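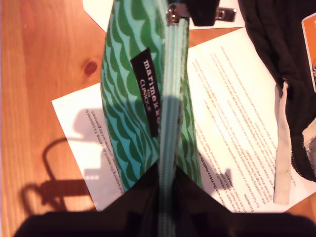 Zippers are the whole week. Zippers and then more zippers. We need short clean examples of the arm dealing with soft things that close, and soft things that close are a pain, because the thing you're pulling on and the thing you're pulling against are both floppy. So I raided the house for pouches. The marimekko / Clinique one has become the favorite, partly since the green waves are easy to spot in a thumbnail when I'm scrubbing through a day of clips at speed, and partly for the pull, which is small and metal and tiny enough to be properly annoying. Gripper at the bottom end, long run of teeth up the middle. Good shape for it. The label gives you a handy landmark too: if "CLINIQUE" is on your left, the pouch is the way round I want it.

Quick notes then, before I forget all this again.

**What counts as an example.** One episode = one intention. Open it, or close it, or pick it up and put it over there. I was mixing these for the first couple of days (open, then sort of drift into moving it, then close) and Daniyal Hayat went through them and very politely asked what the sentence was supposed to be. Fair. If I can't write the instruction in one line before I start, I don't start. Threw out 16 that way. Hurt a bit.

**Length.** Cap is 40 seconds. Most of mine come in under 30 now. The early ones are all slow, you can see me thinking in them, long hovers over the pull while I work out which wrist angle I'm after. The model learns the hovering. It really does! Last November's policy, the one we called Ukum, used to stop dead over every mug like it had left the stove on, and that was me. Pure me.

So: rehearse first, with recording off. Then go.

**Mess.** Leave it in. Papers on the table, bag shoved to one side, whatever. Tanveer Magsi did his whole batch at Godthorpe on a bare bench, gorgeous data, and the thing fell apart the minute there was a sheet of paper under the object. White paper with print on it is horrible for it, all those little lines. So I put paper under everything for a while. Then no paper. Then paper crooked. Same goes for light. Warm lamp, daylight, both, lamp from the wrong side so the gripper throws a big shadow over half the table. I used to move the lamp when that happened and now I don't bother.

**Failures.** Still arguing about this. Cledwyn Llewellyn wants every one kept and tagged. Daniyal wants the recoveries only, so you miss the pull, back off, get it second try, and that's gold, but a flat-out miss where the zipper jams and I give up is just noise to him. I'm keeping both in seperate folders until they settle it. If you're reading this, guys, please settle it. My disk is nearly full.

**Resets.** The boring part and where all the time goes. 2 minutes to reset for every half minute of good footage on a bad day. Close the pouch, squash it back into some kind of shape, turn it a bit, put it somewhere new. I caught myself putting it back in the same spot over and over, same angle, like setting a place at dinner. Now I drop it from a little way up and take whatever I get. Falls over, fine, that's the start position.

**Labels.** Write them right after. Not at night. I did a batch at night and found "open puch" and "open the thing green" and one that only said "yes".

Other stuff, no order:

- Haris Jatoi asked if the elastic-y pencil case counts. No zipper, so no, but send it over, I want it for the next set
- fabric tape catches worse after a lot of pulls, swap pouches before it gets silly
- check the clock on the recorder matches the arm. Check it again after lunch
- left hand cramps. Stop when it cramps, the last few before I stop are always garbage
- the Balaskas converter chokes on spaces in folder names, still, use underscores

Next is straps and buckles, which I'm dreading. Then maybe a real bag with something in it, where you have to open it and get the thing out, two instructions in a row but recorded apart so we can stitch them or not. Osamu Nishimura has a script for the stitching that he swears works on the Momthorpe set. Haven't run it yet. Need to clear that disk first.

Ok back to it, I've still got the small pouches to do and the lamp's getting hot.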